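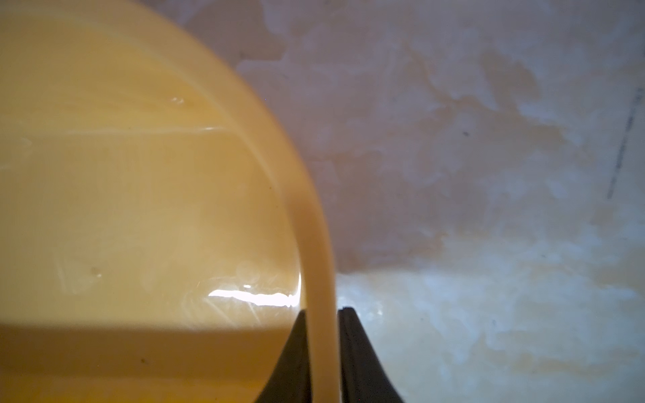 ## Unit 4: Watering, or how most of you will kill things

Notes by Touran Shahbazi for the Undport evening course. Bring these back next time. The copier has opinions and I don't want to make it run them twice.

Last unit was seed starting. You now have seedlings, or you have trays of bare mix and a story. Both groups may continue.

### 4.1 What the plant is doing with the water

A tomato in full summer leaf sends nearly all the water it takes up straight out through its leaves. Very little of it ends up in the tomato. The water leaves through small openings called stomata, mostly on the undersides, and as it leaves it pulls more up from the roots. Minerals come along for the ride.

Two things follow:

- On a hot, windy day the plant can lose water faster than the roots can bring it in. It droops at 3 p.m. and looks fine by breakfast. Leave it alone.
- If it is still drooping at breakfast, it needs water, or its roots have rotted because it has had far too much. These look the same from above. Put a finger in the soil before you put a hose on it.

Half the class last term lost their basil to the second case while treating it for the first.

### 4.2 Soil as a sponge (a bad sponge)

Soil holds water in the gaps between particles. Big gaps drain, small gaps hold.

| Soil | Takes water in | Holds it | What people say about it |
|---|---|---|---|
| Sand | Fast | Poorly | "I water all the time" |
| Loam | Moderately | Well | Nothing, they're smug |
| Clay | Slowly | Too well | Not suitable for a handout |

**Field capacity** is the state of the soil after the extra water has drained away and what's left is hanging on by itself. **Wilting point** is when what's left is held so tightly the roots can't get it. Clay still contains a fair amount of water at wilting point. It just won't share.

Gravel in the bottom of a pot does not improve drainage. Water doesn't like moving from fine material into coarse material until the fine stuff is soaked, so the gravel simply raises the soggy layer closer to the roots. I know your grandmother did it. Mine did too, and she had wonderful geraniums, and she was wrong about this.

### 4.3 How much

The usual advice for vegetables is an inch of water a week, counting rain. An inch over one square foot is a little over 0.6 gallons. For a 4 by 8 bed:

32 square feet × 0.62 gallons = just under 20 gallons a week

Most people standing there with a hose and a cup of coffee deliver a small part of that and go inside feeling generous. Time how long your hose takes to fill a 5-gallon bucket. If it takes one minute, that bed needs four minutes of actual hose, which is longer than you think and will use up the coffee.

Sandy beds want that inch split in two. Clay beds want it slowly, with a pause in the middle when it starts to puddle.

**Worked example.** Hussam Nasrallah has let us use the numbers from his Langlois plot again. His water meter read 3740 gallons at the start of July and 4667 at the end, so he used 927 gallons. His beds come to 118 square feet. It rained once, too little to measure.

1. Gallons per square foot for the month: 927 ÷ 118 = 7.86
2. Inches for the month: 7.86 ÷ 0.62 = 12.7
3. Divide by 4.4 weeks: 2.9 inches a week

So Hussam watered at close to three times the standard rate. He would like it noted that his soil is sandy. It is noted. He would also like it noted that the cucumbers were excellent, and they were, in both senses of the word "watery."

### 4.4 When and where

Morning, if you can manage it. Leaves that stay wet overnight are an invitation to fungus. Midday watering wastes some to evaporation, but it does not burn leaves by turning droplets into tiny magnifying glasses. If the plant is properly wilting at noon, water it at noon.

Water the soil. Foliage does not drink in any amount worth your trouble.

Soak deeply and then wait. Roots grow where the moisture is, and a light daily sprinkle keeps them in the top inch, where they will cook the first weekend you go away.

### 4.5 Equipment

Soaker hoses are cheap and fine on level ground. Keep runs short or the far end gets nothing. Drip line costs more and takes an afternoon of mild swearing. The Tuvita kit we set up in class has pressure-compensating emitters, so every plant gets the same flow even on a slope. The Grodora timer does not come with a battery, whatever the box seems to suggest.

Mulch is the cheapest irrigation equipment there is. Two or three inches of straw or shredded leaves, kept clear of the stems — and on top of soil that is already damp. Mulching dry soil keeps it dry.

### For next time

- Measure your bed and work out its weekly gallons. Show the arithmetic.
- Do the bucket test. Write down the seconds.
- Dig a hole six inches deep the day after you water and see how far down the damp goes. Fill it in again. Somebody's dog found last year's.
- Read the section on mulches, skipping the part about cocoa hulls, which we'll argue about in Unit 5.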